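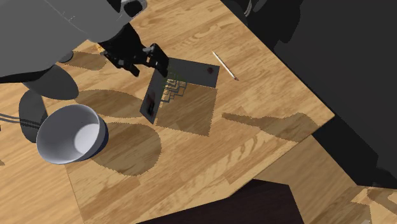 Weekend baker's helper wanted at Rorkley Bakehouse

We are a small bread and pastry shop, and after a busy November we have finally admitted that we need another pair of hands in the kitchen. The job is 16 hours a week, early mornings, starting in January 2022. You would be weighing flour, shaping rolls, washing up (there is a lot of washing up, I'm afraid) and helping at the counter when the line gets long.

You don't need any training. Our head baker, Hui-mei Leung, has taught plenty of people who had never touched dough before, and she is very patient -- though she does like her aprons hung up properly! Pay is $16 an hour to start, plus a loaf to take home after every shift.

Write us a short note, or just stop by after the morning rush and say hello. Tell us what you like to eat.

32 shares | 3 comments

brirkow_mom: Is this open to high school seniors?

Chow: Best rye in town, good luck with the search.

Felo: Dropped off my note this morning, fingers crossed!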